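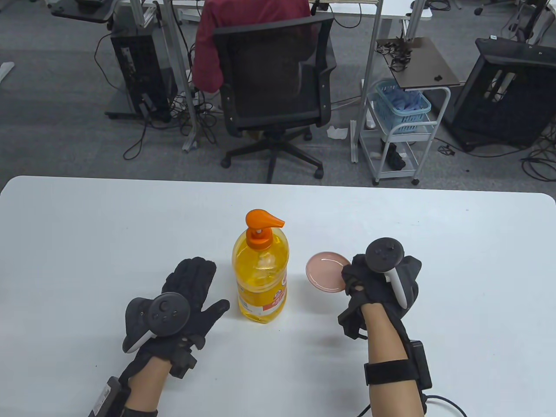

Kallio visits list – read me first

Hi! This is my list of official visits between universities and regional representative offices, put together from press notices. I started it because I kept losing track of which rector had called on which office, and what they signed (or said they would sign) while they were there.

What you get

There are 2 files. visits.csv has one row per visit, and offices.csv has one row per office, with the address and the years it was open. The oldest visit is from 2006. Anything earlier only turned up in scanned newspapers, and my patience with those ran out pretty fast.

Each row in visits.csv has 16 columns. Most are what you'd guess from the names, but a few need a word:

host_office – the office as it was called on the day, even if it was renamed later
guest_title – copied from the notice, so the same job can show up as "rector", "president" or "head"
agreement – yes, no or unclear. I use unclear a lot! Notices love to say the two sides "discussed cooperation" and leave it there
source – which collection the notice came from

Where it comes from

I used three collections: the Tukura press archive, the Plollel newsletter and the Graratum university bulletin. Tukura is by far the tidiest. Plollel often posts the same visit twice, once from each side, and I merge those by hand when the date and the guest match. If the two versions disagree on the date, I keep the host's version and put the other one in the notes column.

Known problems

Names spelled in Latin letters are all over the place – I left them as printed, so search loosely. Graratum stopped putting out its bulletin every June for the summer break, so please don't read anything into the gap there. Group visits get one row under the most senior guest, and everyone else is in notes.

Using it

Take it, fix it, build on it. A mention is nice but you don't have to. If you spot a wrong row, open an issue with a link to the notice and I'll get to it (slowly, sorry).

Last updated 22/02/2023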